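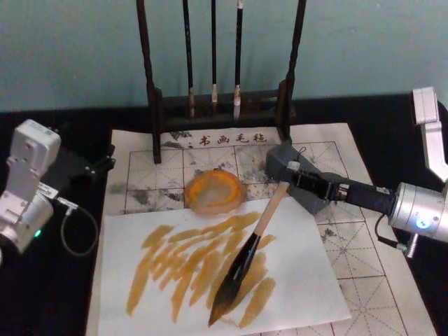

Page last changed: June, 16:40

Category: Motion & Perception > Brush cell > Closed, sort of

Ticket: Strokes come out diagonal whatever you ask for

Reported by: Konrad Ziółkowski
Component: Plestis stroke planner, with Hinen (camera side) as chief suspect
Severity: was "blocker", then "annoying", now "cosmetic" after an argument

Reported behaviour

The stroke file asks for a horizontal, a vertical, and two diagonals. The right arm paints diagonals. All of them run upper right to lower left, some long and tapering, some stubby, and where they pile up the ochre pools into amber. As a piece of abstract work it has its admirers in the office. As a rendering of the stroke file it is wrong.

No errors in the log. Plestis reports every stroke as "completed, within tolerance". It is a very contented piece of software.

Expected behaviour

Different strokes.

First pass: blame the camera

The obvious culprit was Hinen, which finds the paper and hands its corners to the planner. The sheet sits askew on the felt mat, and the mat has a red grid with dashed diagonals in every square, so my theory was that Hinen had fallen in love with the dashed diagonals and was reporting one of those as the paper's edge. I was very pleased with this theory and spent most of a morning on it.

Dumped the corner estimates and overlaid them on the head camera view. They sat on the corners of the paper. I turned the edge threshold up, then down, then up again in a slightly different mood. Still on the corners. The old grey ink stains on the mat, which I had lined up as the next suspect, made no difference either. Hinen is innocent and I have apologised to it in the commit message.

Second pass: blame the calibration

Re-ran hand-eye on the right arm. Residual was 2 mm before and 2 mm after. Strokes still diagonal. Left arm isn't used in this job and was left parked over its side of the mat.

Third pass: read the actual numbers

Should have been the first pass. Recorded commanded and measured tip poses for one full run at 400 Hz and plotted them. The commanded path out of Plestis was correct: one horizontal, one vertical, two diagonals, tidy as a school exercise book. The measured path was a set of near-parallel slants. So the damage happens between the planner and the joints, where Najjar lives.

Najjar is the compliance layer. It takes the planned path and softens it, so the brush gives a little when it meets the paper. The softening is supposed to act along the paper's normal. Here it was acting along the brush handle, and the gripper holds the brush at a slant. Each time the bristles took load, Najjar gave way along the handle, and a good part of that is sideways travel, towards the lower left. Press harder, slide further. The planner then saw too little contact force and asked for more pressure, and Najjar obliged with more sliding. Two programs being helpful to each other.

That also explains the short dabs. Those were strokes where the slide hit the deviation limit and Najjar cut the contact early. Why Plestis still called them completed is dealt with below.

Cause

In the tool definition, the compliance frame is set to "tool_z". For the old pen holder, which stood upright, tool_z and the paper normal were the same direction and no one had any reason to care. Then the brush arrived, the holder changed, and the line was copied across with everything else. The comment next to it says "do not touch". I touched it.

Fix

1. Compliance frame changed from tool_z to surface_normal, taken from Hinen's paper plane.
2. Lateral stiffness raised to four times the old value. The old one was fine for a pen and far too floppy for a big soft brush.
3. Plestis now checks completion against the measured path. Before, it compared the commanded path with the commanded path and found them to be very similar.

Number 3 is a separate patch and wants a proper review. Please don't wave it through on the grounds that I sound tired.

Verification

Replayed the recorded run in the Storanau simulator with the new config. The horizontal comes out horizontal. The vertical has a slight lean in its last third, where the pressure tapers off, and I suspect the bristle model, which treats the brush as a rather stiff carrot. More than half the runs pass the new completion check. The rest fail on that same vertical, and at least they now say so.

Not yet repeated on the real arm with the full stroke file. Leave the speed override down for the first go and keep a hand near the stop.

Comments

> Could we keep the old config somewhere? I quite liked the slanty ones.

It's in the branch called slanty. Don't deploy it.

> Does this affect the pen jobs?

No. Upright tool, same direction either way. Pen regression passed on the simulator.

> Who wrote "do not touch"?

Checked the history. I did.

Status: closed for the frame setting. Lean on the vertical moved to its own ticket under Storanau, assigned to Konrad Ziółkowski, who didn't volunteer.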